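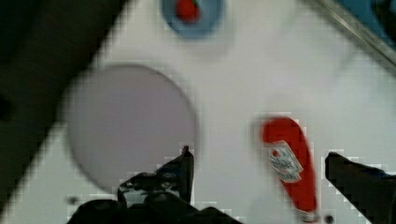 4.2 What counts as a set table

We had assumed, with the confidence of people who have eaten dinner before, that participants would agree on when a table was ready. They did not. Of the 32 households in the study, 19 stopped arranging things before we considered the job half done, and one household in Rimis was still adjusting the position of a fork when the session timed out.

Part of the trouble lies with what we call uncommitted objects. A plate is committed: it goes in front of a person, and people put it there with little discussion. A bowl is less so. It may hold one diner's soup or everybody's fruit, and its owner may not decide which until someone reaches for it. Condiments are the least committed of all. Figure 6 has one of each on a white tabletop: a large pale gray plate, a blue bowl with a small red item in it, and a red ketchup bottle lying on its side.

Figure 6. Plate, bowl and condiment on a white tabletop. Coding under the scheme in Section 3: plate, committed; bowl, shared or personal (coders split); ketchup, unresolved.

The bottle gave the coders more work than the rest of the table put together. Lagos held that a condiment lying down has been put somewhere but has not been placed, and should be scored as storage. Ulloa, who grew up in a house where the ketchup lived on its side as a matter of policy, scored it as placed. Their agreement on plates was 94 percent. On condiments it was low enough that we rewrote the coding manual in May and added a third category, "resting," which both coders dislike equally.

Bowls raised a milder version of the same problem. When a bowl already had something in it, participants tended to treat it as finished and leave it where it was, even if that was well away from any plate. An empty bowl got moved again and again. Birhane suggests that contents work as a kind of anchor. Ojeda suggests that people don't like spilling things. We have no data that would separate these two accounts, and the second is shorter.

Distance mattered less than we expected. Participants would accept a wide stretch of bare table between plate and bowl without remark, yet several objected to a bottle pointing at them. We had no code for pointing. It has been added to the scheme for the Cistness sessions, where Pereyra reports that it is already causing arguments.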